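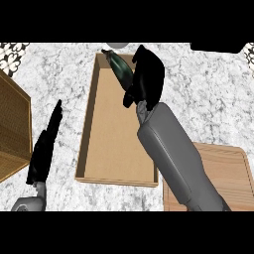 What Happens to Wedding Photos After the First Year

5 Feb 2025

Most couples get their wedding pictures through a download link. At Worness, a small studio that shoots 22 weddings a season, the link stays live for a year and then closes. A reminder goes out a month before. The studio says a good share of couples still write in afterward asking for the files.

A typical Worness gallery holds 393 edited pictures. That is more than anyone wants to scroll through on a phone, and it is one reason the download gets put off. The other is space. Full-size files fill up a laptop quickly, so people save a few favorites at low resolution and mean to come back for the rest.

Two Copies, Two Places

The studio now asks couples to keep one copy on an external drive and one with an online backup service. Social media does not count as either, as most sites shrink pictures when they are uploaded. A file that looks fine on a screen may print soft at 8 by 10.

Kudex, a lab that restores damaged drives, charges $319 to look at one that no longer starts. The fee covers the attempt, whether or not any pictures are recovered. November is its busiest month, when people begin putting together holiday gifts and plug in drives that have been in a drawer for years.

Names and Dates

File names matter more than they seem to. A folder called "final edits 2" means little ten years on. Put the year first, then the couple's last names, then the part of the day. Write down who is in the family group shots while someone still remembers the cousins' married names.

Check the drive once a year by opening a few pictures from different folders. Replace it after five years even if it still works, and keep the old one until the new copy has been checked.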